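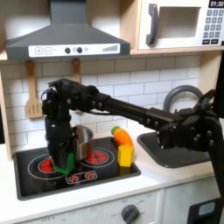 Re: [sellers-tech] Affiliate payouts not matching newsletter clicks

Search the archive: keyword, author, month

From: Shivam Joshi
To: sellers-tech list

Setareh Pakzad wrote:

> We run a small shop selling printable planners and two short courses.
> Since spring I have put partner links at the foot of our newsletter, all
> through the Godico programme. Our mail tool (Valtau) says the September
> issue had 2,469 clicks on those links. Godico's report for the same issue
> shows 171 fewer. The month before, the two figures agreed to within a
> handful.
>
> Two questions. Is a gap like that normal, and if it isn't, where should
> I look first? Second, commission on returning customers seems to have
> stopped altogether. I changed the link format in September so that all
> links go through our own short domain. I didn't change anything else.
>
> Setareh

Setareh,

A gap of that size is within what I would expect, but the change from one month to the next is worth tracing. The two systems count different events. Valtau records a click when its redirect is requested. Godico records one when its own landing script has run in the reader's browser. Anything that requests the first and never reaches the second will appear in one report only. Mail scanners on company networks are the usual source. They fetch every link in a message within seconds of delivery and don't run scripts.

To check this, export the raw click log from Valtau and sort by time since delivery. If you see a block of clicks in the first minute, with several links opened by the same recipient in the same second, remove those and compare again. On our own list this accounts for most of the difference. There is a setting under Reports to filter them, off by default on older accounts. It applies only to issues sent after you switch it on, so September will have to be cleaned by hand.

The returning customer problem is separate and I think more serious. You now have three hops: Valtau's redirect, your short domain, then Godico. The partner code is carried in the query string. Many short link tools drop the query string unless told to pass it on. If yours does that, the reader still lands on the right page, the click is still counted against the campaign, and the sale is credited to no one. New customers may still be matched by the voucher code at checkout, if you print one. Returning customers rarely enter a voucher, so they vanish first.

Test it with a plain link:

1. Open a private window.
2. Paste the short link with ?ref=test on the end.
3. Look at the address bar when the page has finished loading.

If ref=test has gone, that is the fault. Most tools have a tick box for it, named something like "forward parameters".

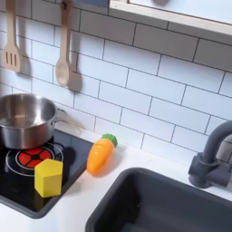
Repeat the test on a phone from inside the mail app, where the built-in browser sometimes handles redirects differently. I have had a link pass on the desktop and fail there.

Also check the attribution window. Godico lets each merchant set its own, up to 35 days, and a merchant can shorten it with only a line in the monthly notice. If one large merchant did this in September you would see a drop in credited sales with no change in clicks. Split the report by merchant before you alter anything. A fall across all of them points to your links, a fall in one points to the merchant.

On whether to keep the short domain: I would drop it for partner links. It is useful in print, where people have to type the address. In a newsletter it adds a hop and another place to lose the code. We moved ours back to direct links after a long exchange with Singhal, whose support desk would not look at a missing commission claim until every redirect outside their control had been removed. The claim was for 1,000 clicks and we recovered part of it.

Claims at Godico need the click identifiers, so keep the raw export. Valtau deletes it after a while. I don't remember the limit on the smaller plans, so I would download it today.

If the query string test passes, post the full redirect chain with the partner code blanked out and I will look at it. Someone here using Bidley may also know whether it strips parameters. I have not used it since they changed the link editor.

Shivam

This site uses cookies to remember your list settings. Accept | Manage choices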